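How to Get the Musty Smell Out of Bath Towels

Towels that smell fine in the closet and sour as soon as they get damp have a buildup of detergent, fabric softener and body oil in the loops. More detergent makes it worse. The method below takes two wash cycles and works on cotton terry of any color.

What you need: white vinegar, baking soda, a washer with a hot setting.

1. Load the washer no more than half full. Towels need room to move.
2. Pour in one cup of plain white vinegar. Leave out the detergent.
3. Run the hottest cycle the care label allows. When the washer fills, pause it and let the towels soak for 30 minutes, then let it finish.
4. Leave the towels in the drum and add half a cup of baking soda. Run a second hot cycle.
5. Shake each towel out hard before it goes in the dryer. This lifts the loops.

Don't put the vinegar and baking soda in together - they cancel each other out. Never use vinegar in the same load as bleach. 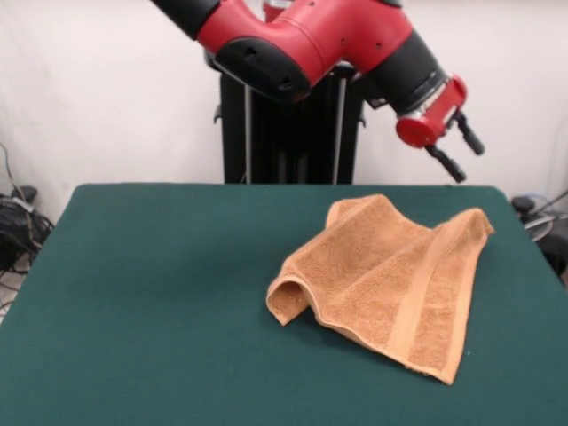

Dry the towels all the way through. Check the hems, which hold water longer than the middle. If you line dry, give each towel its own space and bring it in before evening.

Skip fabric softener from now on. It coats the cotton, and a coated towel dries slowly and absorbs less. Use half the detergent you used before and see if the towels still come clean. In most homes they do.

If the smell comes back within a week, clean the washer itself. Wipe the door seal and run one empty hot cycle.

Posted by Remedios Tejada, 2021-04-30

Related
How to Fold a Fitted Sheet
Removing Rust Stains from Cotton
When to Replace Bath Mats
Cleaning a Front-Load Door Seal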